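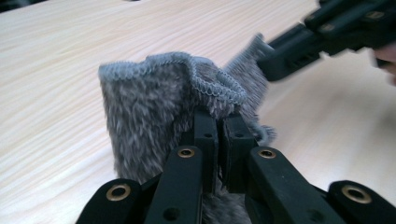 How do you teach a robot to handle a sock?

You might think socks are easy. You have been pulling them on and off since you were tiny! But for a robot, a sock is one of the trickiest things in the world. A brick stays brick-shaped when you pick it up. A sock flops and stretches, and sometimes it turns itself inside out. Fluffy ones are worse, as the fluff hides the edges.

At the Traltau laundry in Zorkbridge, people sort and fold clothes all day long. Hospitals send their washing there, and so do hotels and two boarding schools. On a busy day 4000 pieces go through the building, and a great many of them are socks. (Imagine the pile!)

Now the laundry is getting robots to help, and the people who work there are the ones teaching them.

Learning by copying

Sewwandi Amarasinghe has worked at Traltau for 10 years. She can pair socks while chatting and hardly look down. These days she spends part of each morning with a gripper in each hand. A gripper is a bit like a big pair of tongs. When you squeeze the handle, the two black fingers close and pinch whatever is between them.

Why not just use her hands? Well, the robot hasn't got hands like hers. It has grippers! So Sewwandi does the job the way the robot will have to do it. A camera on the gripper films everything, and a computer studies the films to work out which movements go with which bit of sock.

"The first time, I felt as if I was wearing oven gloves," she says. "I dropped everything. Now I can open up a sock cuff without thinking about it."

One film isn't nearly enough. The robot needs to see long socks, short socks, stripy socks and furry socks, picked up from every side. The team made 800 films before the robot had its first go. It picked up a sock, let go too soon and threw it on the floor. Everybody cheered anyway.

What happens to people's jobs?

This is a really good question, and grown-ups ask it too. When a machine learns to do part of a job, the job changes.

Arif Talukder used to stand at the sorting table for his whole shift, and by the end his back ached. Now he looks after the first robot, which is called Munasinghe after the street outside. He checks that it isn't stuck and sorts out the tangles it can't manage. He likes moving about more. He does miss the talking, though, as the old table had six people round it and the new one has three.

The other three have moved to mending and to the delivery desk. Romana Jireš, who runs the laundry, promised that everyone could try a new job before choosing. Some people loved the change straight away. Others were worried, and one person asked to go back to folding, so she did. There is still plenty of folding to do!

Try it yourself

Find a pair of kitchen tongs for each hand (ask first) and the fluffiest sock in your house. Put the sock on a table. Can you lift it up and pull the top open using only the tongs? Can you turn it inside out? Then try a thin sock and see which is harder.

Words to know

Automation: using machines to do work that people used to do.
Gripper: the part of a robot that grabs and holds things.
Cuff: the open end of a sock, where your foot goes in.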